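flollon-wetroad README

更新: 2月21日

走行ロボット Flollon の前方カメラ比較データ。雨の日の舗装路だけ集めたやつ。カメラ2機種、Molton と Lumenta。コントローラは Wekine で共通。晴れの日のセットは別リポジトリなので混ぜないこと。

中身
フレーム数 2,111
うちマスク付き 612
走行セッション 19
カメラ 2機種
形式 PNG+CSV(時刻、舵角指令、車輪速)
マスクは手作業。境界は甘い。ピクセル精度の評価には向かない

なぜ作ったか
10月の試走で Wekine の経路追従が雨で何度も止まった。ログを見ると路肩の検出が落ちている。カメラを替えれば直るのか、コントローラ側で粘るべきなのか、議論ばかりで決まらなかったので同じ道で両方回して比べることにした。結論はまだ半分。

ディレクトリ
raw/ 元フレーム、無加工
mask/ 水滴マスク(0=きれい、255=水滴)
ctrl/ Wekine のログ
split/ train と test のリスト。セッション単位で分割済み、フレーム単位で切り直すとリークする
tools/ 読み込みスクリプト。Python 3.10 で確認、それ以外は知らない

ラベル
drop_small 輪郭の残る小さい水滴
drop_large 背景がほぼ潰れるもの
glare 白飛び
edge_left / edge_right 路肩が目で追えるか(0/1)
drop_large と glare の区別は迷うことが多い。迷ったら両方付けてある。

カメラのメモ
Molton: 画角広め。露出の追従が遅い。木の下から出た直後に空が飛ぶ
Lumenta: 暗部は良い。ただしカバー前面が平らで水滴が居座る。撥水コートは2回塗ったが差が数字に出ず
取付高さは同じにしたつもり。セッション7以降マウントを替えたので外部パラメータは calib_b.yaml の方を使うこと。calib_a で読むと路面が傾いてみえる。

サンプル

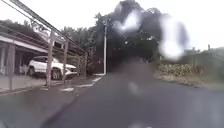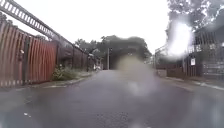
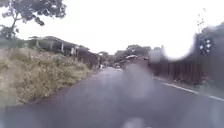
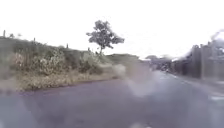

Wekine の路肩追従は左右の検出を同じ重みで足しているだけなので、片側が潰れるとそのまま舵が引っ張られる。重みをフレームごとに変える版を ctrl_v2 ブランチで試作中。マスク面積が大きい側を下げる、それだけの単純なもの。サンプル2枚目みたいに右側が白飛びと水滴でぼけて、左の赤茶の波板塀と縁石の方がまだ追えるフレームだと、左だけ見て走る方がましなはず。3枚目も右にじみが強いが、右の白線は読めるので単純に右を捨てると損をする。線検出の信頼度も掛けたほうがよさそう、未実装。4枚目は左の枯れ草と舗装の境目に白いもやが被っていて、途中から境目が怪しい。左が常に良いという前提もだめ。

既知の問題
・CSV の時刻がフレームより1行ずれるセッションあり(12、13)。tools/fix_shift.py を先にかける
・test 側に drop_small しかないセッションがある。平均だけ見ると良い数字がでるので注意
・舵角の符号、左が正。Wekine の仕様書とは逆
・夜間なし
・Lumenta の自動ホワイトバランスを切り忘れた回がある。notes.txt に番号あり

使い方
python tools/load.py --split test --cam molton
引数なしだと全部読むのでメモリに注意。--mask を付けるとマスク付きの 612 フレームだけになる。

やること
・ctrl_v2 の比較を全セッションで回す
・小型ワイパー案の見積り
・マスクの付け直し(drop_large だけでも)
・README の英語版、あとで

利用条件
研究用途のみ。再配布は不可。ラベルの間違いを見つけたら issue にセッション番号とフレーム番号を書いてください、スクショだけだと探せないです。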